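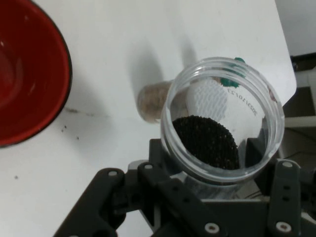
Szulc wants to know why the wiping-down is still done between every fill when the tubs get rinsed at the end anyway. Fair point, and it goes on the list below. My answer for now is that grit on the table gets under the tub bases and then they don't sit flat, so the height readings drift.

Small-container bench

Working on the clear cylinders, the open-topped ones, with a black sponge disc in the bottom and the white mesh insert against the wall. Purpose is the same as in June: find a stack that holds back the tan granules when a tub is tipped, without making the tub a pain to empty and clean.

Sponge. The round discs are cut a little under the inside diameter. They go in easily but they tilt, and once one side rides up the wall the low side leaves a gap that granules run through. Pressing the disc flat with a dowel fixes it until the tub is moved. Discs cut to the exact diameter stay level but drag on the wall and come out torn at the edge. Next batch to be cut from the Viltum sheet, which is denser, at the in-between size. Soak and dry one before cutting the rest, as the last sheet shrank.

Mesh. The diamond lattice is stiff enough to stand by itself if it is rolled tighter than the tub and let go. It leans otherwise. Leaning is acceptable for storage and no good for the tip test. Tried it under the sponge as a spacer as well. It lifts the disc clear of the base and rinse water drains better, but the cut ends of the lattice snag the foam. Trim them flush.

Tip test. Tub on its side for 60 seconds, then upright, then weigh what came out. Ran it 5 times with the loose disc and the mesh on top. Two of the runs lost more than I would accept. Both were runs where the disc had gone in crooked, so I don't count that against the mesh — the seating is the problem. Repeat with the denser foam before changing anything else.

Granules. Keep them in the small glass jars, lids on when not in use. The jars roll if laid down, so stand them up or put them in the tray. The Hollero scoop is too wide for the jar mouth. Use the narrow funnel, and tap it, don't shake it.

Red bowl. For spent granules only. Somebody tipped clean stock into it last time and the whole lot had to go through the sieve again. Empty it at the end of the session and wipe the inside. Fines stick to the glossy surface and turn up in the next weighing.

Table. White top shows every speck, good for finding spills. Dark specks are mostly foam crumbs from cutting. Cut on the side bench from now on. Smudges come off with a damp cloth and a drop of soap. The Butetti cleaner leaves a film and the tubs slide on it, so leave that one on the shelf.

Marks on tubs. Anything printed or written on the wall reads backwards from the far side. When you copy a mark into the sheet, turn the tub and read it the right way round. We have two entries in the June sheet that I can't match to any tub, and I suspect this is how they happened.

To do:
Cut one Viltum disc, soak, dry, measure.
Trim lattice ends flush, both inserts.
Repeat tip test, same fill, same time.
Try a run of fills without wiping in between and compare heights (Szulc).
Order jar lids. The old ones have lost their liners.
Find the short dowel.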